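Makora 16 Refurbished Desktop Tower

Item 771
Condition: Refurbished, grade B
Sold by: Becerra Computer Supply, Clivamton

The Makora 16 is a full-size office desktop that we take back from lease, clean, test and sell with a fresh drive. It suits front desks, school labs, shop counters and anyone who wants a machine that can be opened and repaired at home. It is a plain computer. It runs office programs, web pages and video calls without trouble, and it is not meant for new games.

What you get

Tower with power cord
Wired keyboard and mouse (may not match)
Solid state drive, new
16 GB of memory, used and tested
Printed setup sheet

A monitor is not included. If you need one, add it from the Displays page and both boxes will ship together.

The case

The side of the case comes away for service. Turn the tower off, pull the power cord and lay it flat before you start. The panel can be stiff on units that have not been opened in a while — press near the rear corner and slide it back. Small scratches on the outside are normal for grade B. Dents, cracked feet and missing drive covers are not, and we don't ship units that have them.
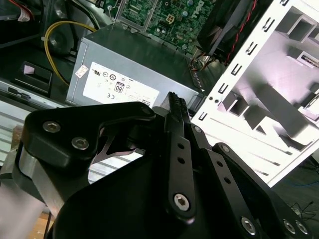 Desktop tower with the side open.

Dimensions vary a little between production runs. If the tower has to fit inside a cabinet, write to us before ordering and we will measure one from current stock. Leave a gap behind it for the cables and for air.

Processor and board

All units in this batch have a socketed processor, so it can be replaced later. Check the list on the setup sheet before buying a part. A processor that fits the socket may still need a newer board setup program, and we can load that for a $25 bench fee if you send the tower in.

If you change the processor yourself, hold it by the edges and set it down level. Do not slide it across the contacts. Clean off the old paste before you put on new paste, and tighten the cooler screws a little at a time, corner to corner. Damage to the socket during a swap is not covered by the warranty.
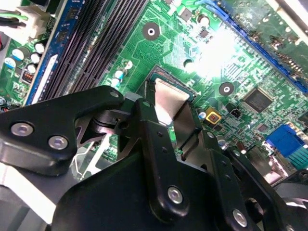 Memory and storage

Memory can be raised to 32 GB with matching sticks. Mixed sticks often work, but we only support matched pairs. There is room for a second drive. The Sorivitz drive bracket fits this case and is sold separately, with screws. A data cable is not in the bracket kit.

Older hard drives pulled from lease units are wiped and recycled. We do not sell them and can't recover anything from them.

Noise

The rear fan speeds up for a few seconds at startup and then settles. If it stays loud, check that nothing is against the back of the case. Dust is the usual cause after a year or two of use.

Shipping

Orders leave our Clivamton warehouse in two business days. Orders of 25 towers or more go by pallet and need a loading dock or a lift gate, so please say which when you order. Keep the box and foam until you are sure you want to keep the computer.

Warranty and returns

One year on parts and labor. Returns are accepted for 30 days in the original box. Opening the case does not end the warranty. The buyer pays return postage unless the unit arrived faulty.

Related items

Sorivitz drive bracket
Matched memory pair for Makora 16
Thermal paste, small tube
Replacement side panel, black or gray

Page updated 12 March 2022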